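Gashi Line

The Gashi Line was a chain of field positions and supply posts held by the infantry of the Bruvton garrison along the upper Astau River. It took its name from the village of Gashi, where the first post was built, and ran for 7 miles along the east bank between the Astau ford and the old quarry road. The positions were occupied for two winters and given up without a fight.

Background

The garrison at Bruvton was raised to guard the rail junction and the grain stores south of the town. Its early strength was 403 officers and enlisted soldiers, most of them reservists from the surrounding farm districts. Patrols went out on foot or by truck and returned the same night, which left the river crossings unwatched between dusk and morning.

In April of the first year a mounted raiding party crossed at the ford and burned two bridges on the quarry road. The garrison commander, Colonel Zdzisław Witkowska, asked for permission to keep troops on the river full time. The request was approved with the condition that no new units would be sent. The men and materials had to come from Bruvton.

Construction

Work began at Gashi, where the schoolhouse stood on high ground and had a good well. Engineers under Captain Czesław Makowska dug trenches on the river side, roofed the dugouts with rail ties, and laid a telephone wire back to the town. Five more posts followed before the ground froze. Each was meant to house a platoon, though the two northern ones rarely held more than a squad.

Makowska's plans called for a second row of trenches behind the first. Only the section near the ford was dug. Surviving sketches show a covered path between it and the main trench, but no trace of the path has been found on the ground.

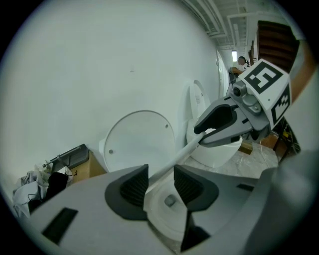

Aleksandra Bednarek
Contributing editor, military history

Garrison life

Soldiers served three weeks on the river and one in town. Supplies came up by wagon at 4 a.m. to avoid observation from the west bank. Bread, lamp oil and dry socks are the items most often mentioned in the post logs, usually as missing. Flooding was a steady problem in spring, and the second post from the south was moved uphill after its dugouts filled with water.

Illness took more men off the line than enemy action. The garrison medical register lists 456 cases of fever and trench foot over the two winters, with many soldiers entered more than once. Combat losses were light and came mostly from sniping near the ford.

Withdrawal

By the second spring the rail junction had lost its importance, and the garrison was ordered south. The posts were emptied from north to south over four nights. A rear party of around 200 stayed at Gashi until the telephone wire had been reeled in, then marched to Bruvton by the quarry road.

Legacy

Most of the trenches were filled in by farmers. The schoolhouse at Gashi was rebuilt and is still in use. Historian Urszula Zawadzka has argued that the line kept raiders off the railroad and should be counted a success. Soledad Esquivel, in her study of river defenses, takes the opposite view, noting that the raiders had already shifted to the northern hills before the third post was finished.

See also

Astau ford
Bruvton garrison
Quarry road raid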